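Warehouse notes: metal bins, brushes and the new return shelf

The packing room at Masham has finished changing over from cardboard totes to metal bins. The last of the totes went out for recycling in October. Anyone who still has one under a desk can flatten it and leave it by the loading door.

The metal bins hold up better, and they can be wiped out between product lines. They also scratch. Several people have asked if a scratched floor means a bin should be pulled from use. It does not. Surface scratches and cloudy patches are normal wear and can be ignored. Pull a bin if you can feel a raised edge with a gloved finger, if a seam has opened, or if the rim is bent far enough to catch a sleeve. Put a red tag on it and leave it on the lower rack at the end of aisle 9.

Dark smudges on the inside walls are mostly rubber and dust. They come off with warm water and dish soap. Please do not use the abrasive pads from the kitchen. The pads leave grit behind, and the grit ends up in the bristles of whatever goes in next.

Paper scraps are the other thing turning up in the bins, usually torn corners of labels or bits of backing sheet. Take them out when you see them. A scrap stuck to a brush is enough to get an order sent back, and we had 12 returns for that last quarter.

Hair goods

The Medusier line of brushes and combs is now stored in this room, next to the bath items. There are 221 item codes in the line, counting each color separately, and they take up both sides of the second aisle. Flat brushes and combs come in sleeves and give no trouble. Round brushes arrive unwrapped in cartons of 50 and need more care.

Round brushes should not be piled deep. The weight of the upper layers bends the bristles of the ones at the bottom, and bristles that have been bent for a week do not always straighten. Two layers in a bin is the limit. If a carton will not fit in two layers, split it between bins and write the item code on both bin cards.

Pick round brushes up by the handle. Check that the end cap is seated and that the hanging hole is clear, then look over the bristles for lint. Brushes that pass go in a Preltemis sleeve, handle first, with the hole lined up with the punch in the sleeve. The small sleeves fit everything except the two widest barrels, which take the medium.

Blue has been the hardest color to keep straight. The Mak assortment has a blue brush close in size to one of ours, and the two have been mixed up more than once. Go by the code on the carton and keep the bin card with the bin when it moves. If you find a loose brush and cannot tell which carton it came from, set it on the return shelf and leave it for the morning check.
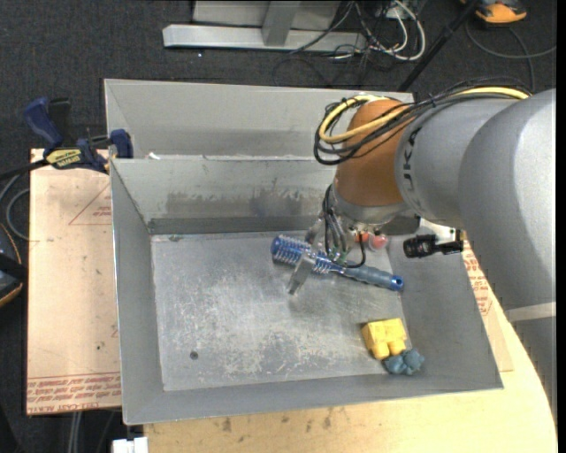

A blue round brush at one of the metal bins.

The return shelf is new. It is at waist height to the left of the label printer, and it is for single items only. Full cartons still go back to receiving. The shelf is cleared at 9 each morning, and anything that cannot be matched to a code is written off and put in the staff box.

Spare bin cards are in the top drawer of the supply cabinet. The old yellow cards can be used up first, as long as the item code is written on the front. A fresh box of small sleeves is on order, and until it arrives the open box on the bench is the only one, so please leave it there when you move to another station.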